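The left arm let go, and I was looking the other way

I wanted to write this down while I still remember the order of things. It is December 23, 2018 and most people have already gone home for the holidays, so the fault log is quiet and I have time.

In our lab we have a table with two arms, and the work is sorting. There are plastic fruits and vegetables, some cans, some bottles, a few trays. One arm picks, the other arm picks, and both must respect the middle of the table, where either of them can reach. The program that decides who may enter the middle is called Loltitero. I wrote a large part of it in July, so what follows is mostly my own fault and I don't want to put it on others.

The failure was in run 2033. The left arm was moving towards the middle with its gripper closed on a can. The right arm was waiting, as it should. Then the left gripper opened in the air. The can fell, rolled over the front rail and landed on the floor very near to my foot. After this the left arm continued its path as if it was still holding something, and the right arm received permission to enter. Their wrists passed each other with a distance I would not like to see again. I pressed the stop button, but late, because I was reading the log on the monitor and not watching the table.

Nothing was broken. The can has a dent.

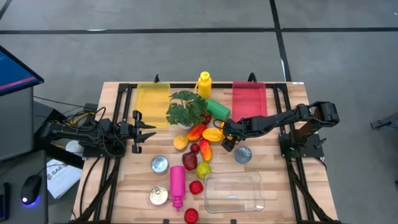
Guoqing Luo: Did you check the voltage at the gripper itself and not only at the supply? We had the same thing with a cable which was fine when the elbow was low and bad when the elbow was high. The supply always showed a perfect number.

Guoqing sent this after I put a short note on our group page, and he was right in the main part. I had checked only the supply. When I measured at the gripper side, I found that the voltage dropped for a very short moment each time the arm stretched out far. The gripper controller then restarted. And when it restarts, it goes to its default position, which is open.

So the first fault is a tired connector. I have replaced it, and I fixed the cable with more slack near the base. This took less than one afternoon.

The second fault is the one that makes me ashamed. The gripper controller sends a message when it restarts. Loltitero receives this message, writes it in the log, and does nothing. I searched the old logs and found 6 restarts before this one, all of them in the same run length, all of them ignored. In those cases the gripper was empty, or it was just above a tray, so there was nothing for us to notice. The oldest was in run 170! We had many weeks to find it.

I have now changed three things. A restart of any gripper stops both arms, also the one which is healthy. The permission for the middle is taken back at the same moment, and a person must give it again by hand. And the default position after a restart is now "hold", so the fingers stay where they were. I was not sure about the last one — if the fingers are closed on somebody's hand, "hold" is a bad default. Ayana Tsegaye and I discussed it for a long time. We agreed that hands are not allowed over the table while the motors have power, and that the stop button must release the fingers. I tested this with a rolled towel and it let go every time.

For the tests I put the arms in the most difficult poses I could think of, with the fingers close to the leaves of the plant, which are soft and easily confuse the grasp check.

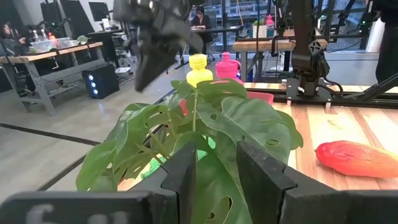 View from the wrist, with the plant between the fingers and the other gripper overhead.

I pulled the gripper plug on purpose in several of these poses. Both arms stopped each time. The longest stopping time was a little more than I expected, and I still want to understand why, but it is inside our limit.

What remains open is the stop button. It is at the desk side, and to press it I have to turn my body. I would like a second one on the opposite side of the table, and I have asked for it. Until it comes, the rule is that the person at the monitor does not supervise. Another person stands at the table and only looks.

I will start the long run again after the holidays, from number 2643. If you use a similar gripper, please search your logs for the restart message before you do anything else.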